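Ticket 438: Gripper loses force reading during plug insertion, rack cell
Site: Estwood lab
Opened by: bench team
Status: Resolved, watching
Priority: Normal

Symptom

The arm picks up a plug fine, carries it to the rack fine, lines up fine, and then somewhere in the last push the gripper stops reporting. The log says "finger position stale" and the controller does what it should, it freezes the arm and waits. Clear the fault and everything comes back as if nothing happened. I got this on 25 out of 100 insertions in the first batch, which is awful as a success rate but wonderful for debugging. A fault that shows up one time in four is a gift!

Cell as it stands: one white arm on the bench, parallel gripper with the serrated pads, depth camera on the side bracket, small open rack with the switch on top. Controller software is the Wosico build we froze in January. Fingers are our own print on the Coststead mounting pattern.

Update 1

Started with the boring stuff. Power cycled the controller, reseated the gripper plug at the wrist, reloaded the tool settings. Ran another short batch and the fault came back on the sixth try. So no luck there, but the reseat did tell me something: the plug went in with a nice firm click and there was no play in it. I'm leaving the wrist connector alone for now.

Also swapped the finger pads for the spare set, thinking a worn pad might let the plug slip and confuse the position reading. Same fault. The old pads look great, by the way, I put them back on.

Update 2

Now it gets interesting. I held the gripper closed on a plug and jogged the arm by hand through the whole path with the log scrolling on the monitor next to me. Nothing at all in the pick area. Nothing in transit. Then I rolled the last joint past the angle we use for the upper right corner of the rack and the reading dropped. Rolled it back, reading returned. Did it again, same thing! I must have done it a dozen times because I was so pleased to have a fault I could switch on and off.
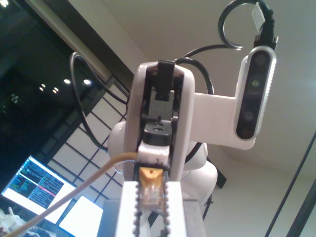 So my money went on cable strain. Every time the last joint rolls toward that corner, the gripper cable has to find extra length from somewhere, and with the tie where it was, the only place left to find it was at the plug. To check, I cut the tie closest to the wrist, let the slack run free, and rolled the joint through its full range. The log stayed clean the whole way. Put a new tie on in the old place and the fault was back within two rolls.

I love it when a test works in both directions.

Update 3

The fix, written out so the next person can repeat it:

1. Stop the arm, lock it out, and unplug the gripper cable at the wrist.
2. Remove all the ties between the wrist and the first clip. Leave the clips themselves on the arm.
3. Roll the last joint to its far limit in the direction of the rack. Route the cable with the joint sitting there.
4. Leave a loop you can get a fist through, then close the clip. Snug, but you should still be able to slide the cable with two fingers.
5. Plug back in, then roll slowly to the other limit and watch that the loop doesn't catch on the camera bracket.
6. Run the position log for 500 lines with the joint moving. No stale readings allowed.

Step 3 is the one we got wrong originally. The cable was dressed with the arm in its home pose, where it looks lovely and tidy, and home is nowhere near the worst case.

One more thing I changed while I was in there: the insertion program used to take the long way round on the last joint for the right-hand ports. I flipped the approach so it takes the short way. Saves a bit of time per cycle and it's much kinder to the cable.

Update 4

Back to work on the rack with the new routing. I set the program to keep going back to the right-hand side, since that was the bad corner, and ran 100 insertions at normal speed. Zero stale readings. I then bumped the roll speed up for a second batch of the same size and got zero again, with one missed pick that was my own fault for loading the tray crooked. Very happy with this cell right now.
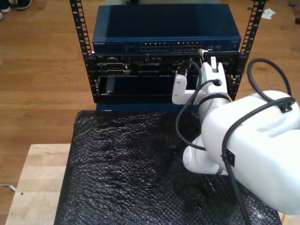 Timo Reuter wrote back that he'd like to see the slow roll check added to the monthly list before the ticket gets closed for good. He had the same stale reading on the Myung cell last year and blamed the gripper board for it, replaced the board, and had the fault again a few weeks later. His other point was about the ties: he'd rather have hook-and-loop straps everywhere past the wrist, so that a cable can be moved without cutters anywhere near it.

Both good ideas, both going in. Slow roll check is on the monthly list as item 9, and straps are on order. Timo, if that replaced board is still in a drawer over there, I would be delighted to test it for you, I bet it's perfectly healthy.

Leaving the ticket at "watching" until the straps are fitted. If anyone sees a stale finger reading before then, please note the angle of the last joint in a comment here and save the log before clearing the fault.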